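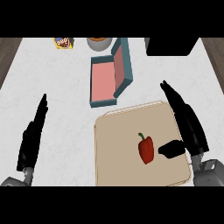 Die Datenkarte Karnel regelt Erhebung, Annotation und Weitergabe simulierter Episoden zur zweiarmigen Objektmanipulation. Sie ist für alle Stellen verbindlich, die Teilbestände aus Karnel beziehen, ergänzen oder in abgeleiteter Form veröffentlichen. Maßgeblich für die Annotation ist, was im jeweiligen Einzelbild erkennbar ist. Befindet sich der rechte Arm nahe an der roten Paprika auf dem Schneidebrett und der linke über freier Arbeitsfläche, so wird der rechte als „angenähert“ und der linke als „frei“ geführt. Ein Griff darf daraus nicht abgeleitet werden. Der Zustand „gegriffen“ setzt einen im Simulationsprotokoll nachgewiesenen Kontakt über mindestens zwei aufeinanderfolgende Abtastschritte voraus.

Stand: Juni 2022
Herausgebende Stelle: Prerkix, Arbeitsbereich Daten und Normung
Bezugsregelwerk: Verkance, Teil A (Szenenaufbau) und Teil B (Annotation)
Sprache der Anweisungstexte: Deutsch, Englisch

1 Umfang

Der Bestand umfasst 3.217 Episoden in 42 Szenenkonfigurationen. Sämtliche Bilddaten sind gerendert; reale Aufnahmen sind nicht enthalten und dürfen auch nachträglich nicht unter demselben Bestandsnamen aufgenommen werden. Zu jeder Episode gehören die Bildfolge, die Gelenkzustände beider Arme, das Kontaktprotokoll, der Anweisungstext und die Annotationsdatei.

Für die Regelprüfung ist ein Teilbestand von 190 Episoden abgetrennt. Er trägt die Bezeichnung Xie und darf nicht zum Training verwendet werden. Wer Modelle veröffentlicht, die mit Karnel trainiert wurden, hat zu erklären, dass Xie ausgeschlossen war. Die Erklärung ist dem Modell beizufügen; ein Verweis auf diese Datei genügt nicht.

2 Szenenaufbau

Jede Konfiguration besteht aus einer Arbeitsfläche, einem Zielobjekt, einem Zielort und mindestens einem Objekt ohne Aufgabenbezug. Objekte ohne Aufgabenbezug werden in der Konfigurationsdatei als „Umgebung“ eingetragen. Ihre Lage ist für die gesamte Episode zu protokollieren, auch wenn sie im Bild nur teilweise zu sehen sind.

Behälter mit Deckel werden mit ihrem Öffnungszustand geführt. Zulässig sind die Werte „offen“, „teiloffen“ und „geschlossen“. Der Öffnungswinkel ist zusätzlich numerisch anzugeben. Ein offen stehender Deckel zählt bei der Kollisionsprüfung als eigenständiger Körper und ist bei der Bahnplanung beider Arme zu berücksichtigen.

Der Sicherheitsabstand zwischen den Armen beträgt in der Ruhestellung mindestens 100 mm, gemessen zwischen den jeweils nächstgelegenen Punkten der Endeffektoren. Episoden, in denen dieser Wert beim Start unterschritten wird, sind zu verwerfen. Eine nachträgliche Korrektur der Startstellung ist nicht zulässig.

3 Endeffektoren

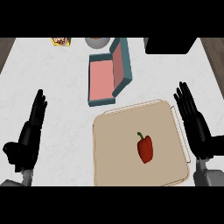 Die Bauform des Endeffektors ist für jede Seite getrennt anzugeben, auch bei gleicher Ausstattung beider Arme. Eine Sammelangabe auf Episodenebene wird bei der Eingangsprüfung zurückgewiesen. Handförmige Endeffektoren erfordern zusätzlich ein Feld für die Fingerstellung. Sind die Finger beider schwarzen Hände nach oben gestreckt und halten die Hände nichts, wird auf beiden Seiten „gestreckt, leer“ eingetragen. Das Feld bleibt auch dann auszufüllen, wenn eine Hand dicht am Rand des Schneidebretts steht und die andere über leerer Tischfläche. Die Nähe zu einem Objekt gehört in das Feld „Abstand“ und hat auf die Angabe zur Fingerstellung keinen Einfluss.

Für Greifer mit Backen tritt an die Stelle der Fingerstellung die Öffnungsweite in Millimetern. Ist die Bauform aus dem Bild nicht sicher zu bestimmen, gilt der Eintrag der Konfigurationsdatei. Annotierende dürfen diesen Eintrag nicht überschreiben. Abweichungen sind über das Feld „Rückfrage“ zu melden.

4 Annotation

4.1 Objekte werden mit der Bezeichnung aus dem Verkance-Verzeichnis benannt. Fehlt ein Eintrag, ist der nächsthöhere Gattungsbegriff zu verwenden, etwa „Behälter“ oder „Gerät“. Eigene Bezeichnungen sind unzulässig.

4.2 Angeschnittene Objekte erhalten den Zusatz „teilweise“. Aufdrucke werden nur wiedergegeben, soweit sie lesbar sind. Unlesbare oder unvollständige Schriftzüge werden nicht ergänzt.

4.3 Richtungsangaben beziehen sich auf die Bildansicht. „Links“ und „rechts“ bezeichnen auch bei den Armen die Bildseite. Ältere Teilbestände aus der Erhebung vom Dezember verwenden noch die Armsicht und sind vor der Zusammenführung umzurechnen.

4.4 Anweisungstexte nennen genau ein Zielobjekt und einen Zielort. Beispiel: „Die Paprika vom Brett in die offene Box legen.“ Angaben zum ausführenden Arm sind nur aufzunehmen, wenn die Konfiguration ihn vorschreibt.

4.5 Jede Annotationsdatei wird von einer zweiten Person geprüft. Bei abweichender Bewertung entscheidet der Arbeitsbereich; beide Fassungen bleiben im Änderungsprotokoll erhalten.

5 Bekannte Einschränkungen

Die Konfigurationen bilden vorwiegend Küchenumgebungen ab. Aussagen über industrielle Arbeitsplätze lassen sich daraus nicht ableiten. Reibungswerte und Objektmassen sind Schätzwerte und für Kraftregelungen ungeeignet. Personen kommen im Bestand nicht vor. Für den Nachweis der Sicherheit im gemeinsamen Arbeitsraum von Mensch und Maschine darf Karnel deshalb weder allein noch ergänzend herangezogen werden.

In einzelnen Konfigurationen liegt der hintere Bereich der Arbeitsfläche außerhalb des sichtbaren Ausschnitts. Die Objektlage ist dort ausschließlich dem Protokoll zu entnehmen.

6 Weitergabe und Änderungen

Die Weitergabe ist nur vollständig und mit dieser Datei gestattet. Auszüge für Veröffentlichungen sind mit Bestandsname, Versionsnummer und Episodenkennung zu versehen. Änderungen an Bilddaten, einschließlich Zuschnitt und Farbanpassung, sind kenntlich zu machen.

Fehlermeldungen werden schriftlich an den Arbeitsbereich Daten und Normung gerichtet. Anzugeben sind Episodenkennung, betroffenes Feld und erwarteter Wert. Meldungen ohne Episodenkennung werden nicht bearbeitet.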